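Folding and storing cotton knits: a revised method
2026-06-24 | By the Benbridge household desk
6 min read

The May issue carried a short note on folding T-shirts, and it drew more correspondence than the item on descaling. Most readers wanted measurements. Several pointed out that the method as printed did not work for long-sleeved tops, which is correct. What follows replaces the May note in full.

Cotton knit behaves differently from woven cotton. A woven shirt has very little stretch along its length or across its width, so a crease put in with the hand tends to stay where it was put. A knit is made of loops. It stretches across the width more than along the length, recovers slowly, and will take up a curve if it is pulled while being folded. Most badly folded T-shirts have been stretched at the first fold, and every later fold repeats the error.

Surface

Use a flat, plain surface larger than the garment. A table is better than a bed. A mattress gives under the hand, and the cloth follows the dip. A smooth top also lets the cloth slide back to its own width after it has been spread. If the table has a textured cover, take it off first. A pale top makes it easier to see whether the side seams of a coloured garment are running straight, though it is less helpful with white vests.

Preparation

The garment must be fully dry. Damp knit feels cool against the inside of the wrist even when it seems dry to the fingertips, and the places to test are the underarm, the neckband and the double layer at the hem. Close any buttons at the neck. Turn the garment right side out, hold it at both shoulder seams, give it one shake and lay it down front side facing the table.

Let go of it before smoothing. Smooth from the centre outwards with the flat of the hand, without gripping the edges. The bottom hem should lie in a straight line. If it curves, lift the hem clear of the table and lower it again. Pulling at the corners makes the curve worse.

Many cheaper T-shirts are cut slightly off the grain, and after washing the side seams twist towards the front. On these, ignore the seams and fold to the outline of the garment as it lies. Forcing the seams back to the sides produces a diagonal ridge across the body that no amount of smoothing will remove.

First and second folds

Decide on the finished width before starting. It should be the inside width of the drawer divided by the number of rows wanted, less a small allowance so that the rows do not bind. For most drawers 2 rows are sufficient. A third row is possible with children's clothes.

Fold one side in towards the centre so that the new edge runs parallel to the centre line. Fold the sleeve back on itself so that it lies inside the flap. A short sleeve needs one turn. A long sleeve is folded back at the shoulder and laid straight down the length of the body, with the cuff stopping short of the hem. This is the correction to the May note, which had the long sleeve crossing the body and so put three extra thicknesses in the middle of the parcel.

Repeat on the other side. The two flaps may meet or overlap, but the overlap should be the same from top to bottom. If it is wider at the hem than at the shoulder, the finished parcel will lean when stood on edge.

Run the side of the hand down each flap once. Pressing hard is unnecessary with knit and sets a line that will show when the garment is worn.

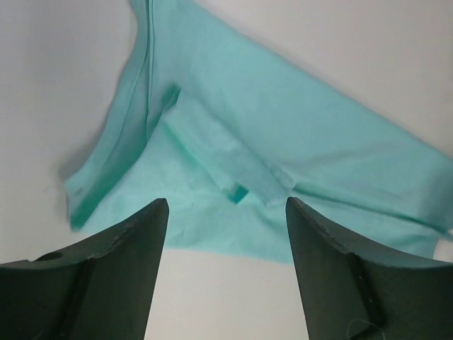

Check the hem again at this stage. The hem is the stiffest part of the garment because it is doubled and stitched, and it will hold the rest of the cloth out of line if it has been caught at an angle. Open the flap, straighten the stitched edge and lay it back.

Third fold onwards

Bring the hem up towards the neck and stop short of the neckband. The neckband is bulky, and including it under the hem makes one end of the parcel thicker than the other. Fold the remaining length in half, or in thirds if the drawer is shallow. The finished height should be slightly less than the inside depth of the drawer. Stand the parcel on its folded edge. If it stays up without help, the folds are even enough.

Heavy knits such as sweatshirts are better folded in half only and stored flat. Very fine knits, including most modal blends, will not stand at all and should also be stored flat or rolled.

Drawers and dividers

Parcels stored on edge need light pressure from both ends of the row. Too little and they slump as soon as one is taken out, too much and the folds set hard. The test is whether a single garment can be drawn out with two fingers without bringing its neighbour with it.

Two spring-loaded dividers were tried in the same drawer. The Plokeo has a foam pad at each end and grips well on painted wood, but the pad marks unsealed pine. The Hirano uses a plain rubber foot and a locking lever. It is slower to adjust and has not shifted. A strip of stiff card, cut to the depth of the drawer and folded at each end to make a foot, does the same job for a season or so.

Lining paper is optional. Readers with rough drawer bottoms may find that knits snag, in which case use an unscented paper cut to fit and fixed at the corners. The Grilham roll reviewed last year is still available under stock number 2085 and remains satisfactory. It is 87 cm wide, so most drawers can be lined from one piece with no join.

Colour and light

Pale dyes, and the blue-greens in particular, can fade along a fold if the garment is kept on an open shelf facing a window. The faded line appears at the exposed edge only. Store these in a closed drawer, or turn the stack now and then so that a different edge faces out.

Correspondence on jersey bedding has been held over. The method above does not transfer to fitted sheets, where the elastic alters the order of the folds, and that will be dealt with separately.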